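La méthode Plivetti, que Nirgate défend depuis jeudi, tient en 39 démonstrations et une promesse : déplacer une chaise de bureau avec tout le corps du robot.
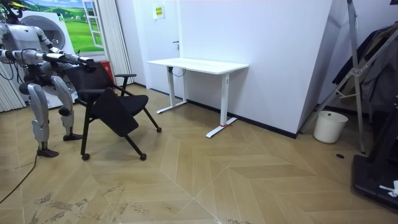

Le taux de réussite annoncé me laisse froid. Sur 248 essais, combien avec une autre chaise, un autre sol ? Le rapport n'en dit rien.

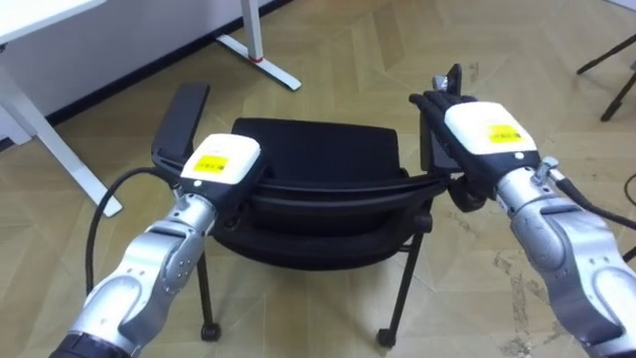 Tirer un meuble à roulettes pardonne beaucoup d'erreurs. Un accoudoir dans chaque main, la prise est franche, et les roulettes peuvent absorber le reste - je voudrais voir la même politique devant un fauteuil à pieds fixes.
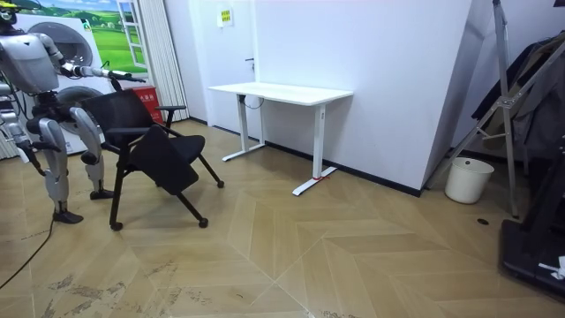
Le robot incline la chaise par le haut du dossier.

Wisteo avait promis la généralisation avec 1000 trajectoires simulées. On attend toujours. 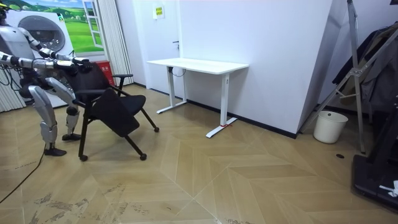 Dow m'objecte que 2 réglages seulement changent d'un meuble à l'autre, et que c'est déjà un progrès. Soit. Qu'on publie alors les échecs avec le reste.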